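Two arms, one egg tray: setting up a packing job on a shared bench

Updated 5/6/21

I was against eggs. Every second robot video has an egg in it, and most prove only that somebody owned a spare egg. Maya Haddadin talked me into it at the Preterville workshop, so these are the steps we use, along with my doubts.

1. Put the tray down first, in reach of both arms, with its long side facing you. A moulded pulp tray with three rows of five is fine.

2. Teach the back row before the others. If you start at the front, the fingers have to come in over eggs you have already placed.

3. Open the grippers wide before each approach. Narrow fingers find a gap between eggs easily — they also find shell.
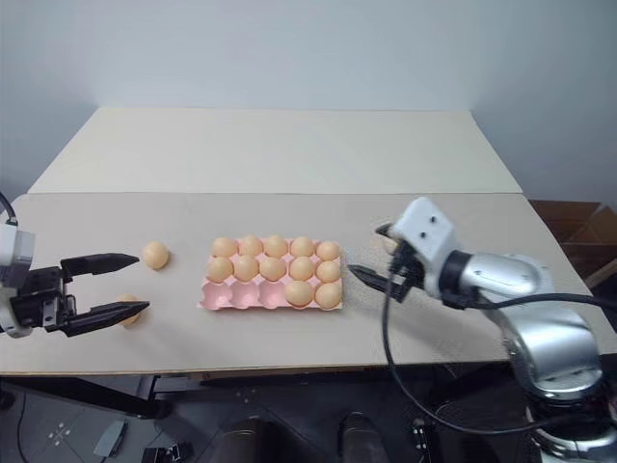
Front row still to finish, with the left gripper open beside the loose eggs.

4. Set the closing force by hand. The Wunier script we began with has a default of 147, in units its manual never names. We settled on 49. Treat that as a starting point and don't trust it on your own fingers.

5. Keep loose eggs well apart. Darius Grecu says the planner can cope with two side by side. I have cleaned up after that planner.

6. Leave the last pocket until you have checked the cables. Any slack hanging under a wrist should swing clear of the table edge through the whole move.
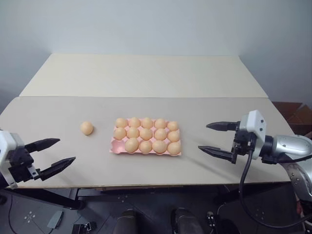

With one pocket left it is tempting to raise the speed. Don't. We hold it at 6 per cent of maximum for the final egg, and yes, I could do the job faster by hand while drinking tea.

Somebody on the Berrada forum claims 1,000 placements without a crack. I'd like to see the log. Ours is pinned up by the door, cracks included.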